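Bin changes for Rundport motels and short stays

7/2/18 - Guest houses, motels and short-stay units in Rundport move to the new waste rules this month. Pirnville and Talpur are already on them, Fistmont follows in July.

Main change is sorting. Bottles and cans out of the general rubbish before it hits the kerb, paper seperate. Applies to guest rooms too.

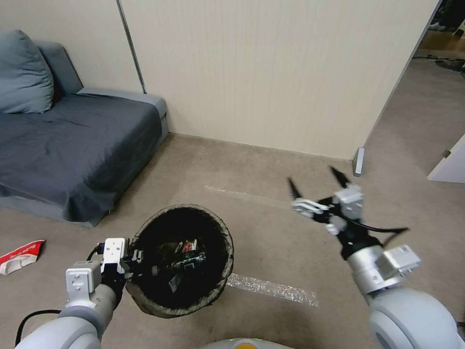

Do owners have to buy new bins for every room?
Existing room bins can stay, as long as the sorting gets done before collection.

Council says 1,759 rooms are covered across the district. Fee is $91 a year per property, billed with rates. Places with fewer than 19 beds can apply for a discount - forms at the front counter or the libary.
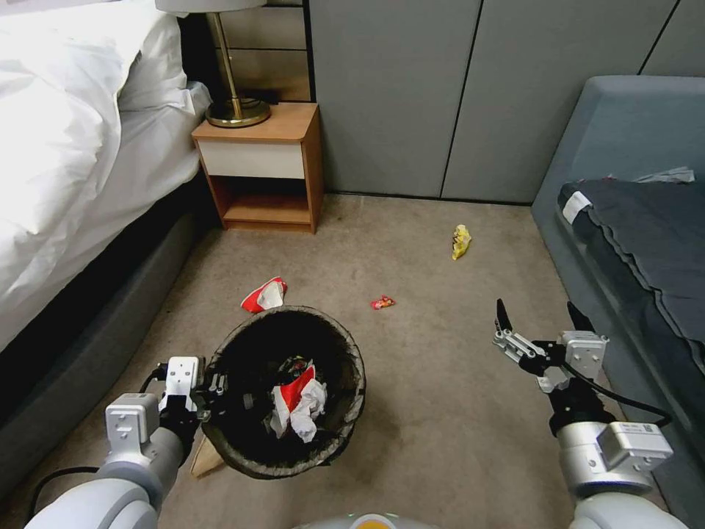
Pickup days don't change for now. Trucks will still run the foreshore first, then the streets behind the showgrounds. Mixed loads get a warning sticker the first time, after that a fine of up to $1,000.

Some operators not happy. Cleaners are flat out over summer as it is, one motel owner told the meeting, and the extra sorting will have to be paid for somehow.

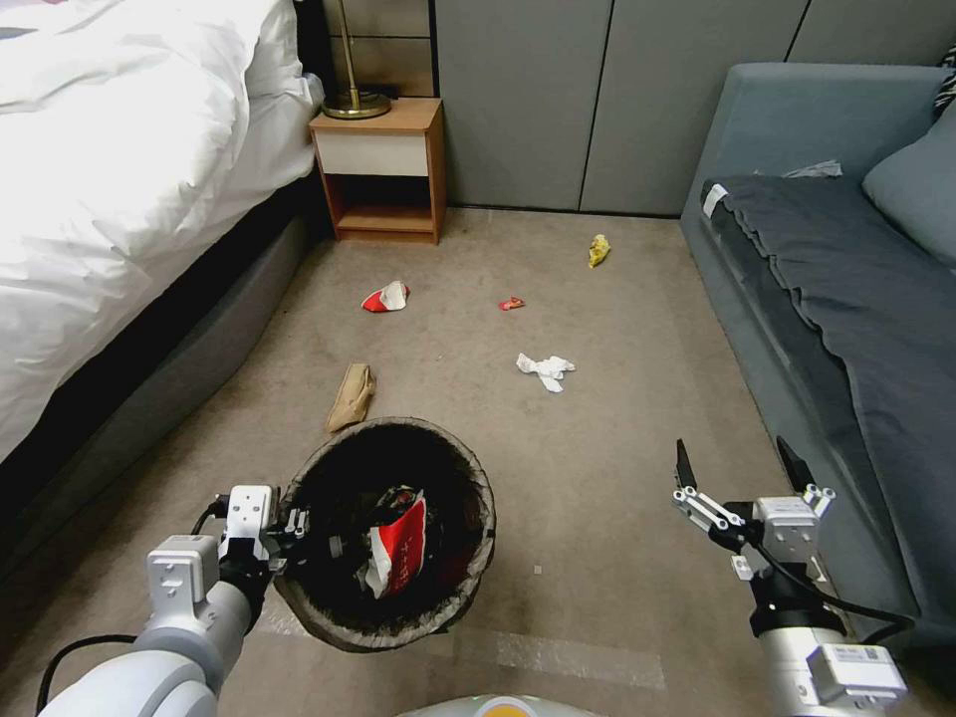 A bedroom with a bin on the carpet and litter on the floor.

Submissions on the fee close end of the month.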